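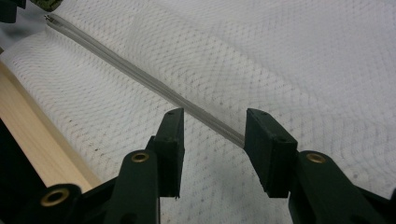
Cliva 71 Surface Cleaner Concentrate

Alkaline cleaner for worktops, shelving and sealed floors. Low foam, no added fragrance. Supplied by Kokaslow from the Turnau depot.

Contents: 5 liter can, screw cap
Appearance: clear liquid
Storage: 5 to 25 °C, upright, out of direct sun
Shelf life: printed on the can next to the batch number

Dilution
Daily wiping: 25 ml per 5 liters of cold water
Grease and marker residue: 71 ml per 5 liters, leave for five minutes, rinse
Do not use undiluted on aluminum or waxed wood.

Application
Add concentrate to water. Apply with a damp cloth or flat mop and wipe in one direction. Surfaces that come into contact with food must be rinsed with drinking water. Test painted surfaces on a small area first. Do not mix with acids or bleach.

The Evangelista dosing pump fits this can and is ordered separately. One stroke delivers 25 ml. Pumps from the older square can have a different thread.

Safety
Wear gloves and eye protection when handling the concentrate. If it gets in the eyes, rinse with water for several minutes and get medical advice.

Bulk orders and safety data sheets: Kyriaki Tsolakis, Kokaslow sales office
Page updated February 14, 2024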